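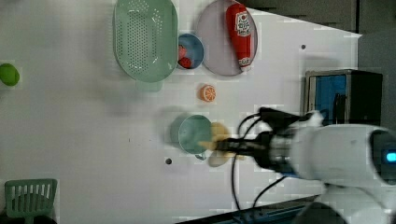
Page last changed: July 28, 2023

Linen cupboard, upstairs landing. Took the old slatted shelves out this morning and stacked them in the spare room. Two had split along the screw line and won't go back. The back wall is out of true by 6 mm from top to bottom, so the new shelves need scribing before anything gets fixed.

Marked the studs in pencil. The left side has only one that is any use, the other runs behind the pipe. Plan is a long batten across the back and short ones at the sides. Opening measures 69 cm between the door frames, a bit wider inside, so the boards have to go in at a tilt and drop level.

Ordered the rails from Plotico in March and they sent the short ones. Kept them for the hall cupboard. 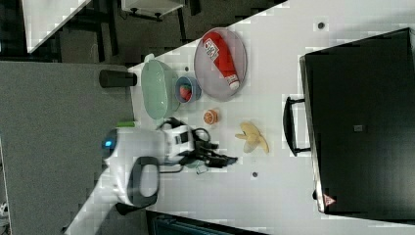 Irfan Sutanto thinks the bottom shelf should come out altogether, so the vacuum cleaner can stand upright and the bedding can move up one. He would also leave a gap at the front of each shelf for air, as the pipe makes that corner warm.

I agree about the vacuum cleaner. Not sure about the gap — small things will fall through it. Will try one shelf his way and leave it for a week.

Paint: one coat of the Clurnico white on the walls, still patchy over the old filler. Needs a second.
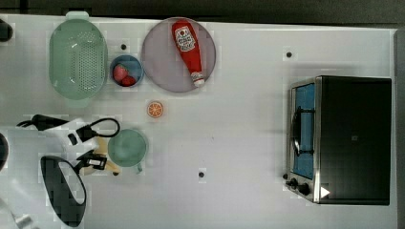
Second coat to go on after the filler has been rubbed down again. Door hinges are stiff but sound, so they stay.

Still to do: cut battens, scribe the top board, find the missing box of 40 mm screws, take the split shelves to the tip.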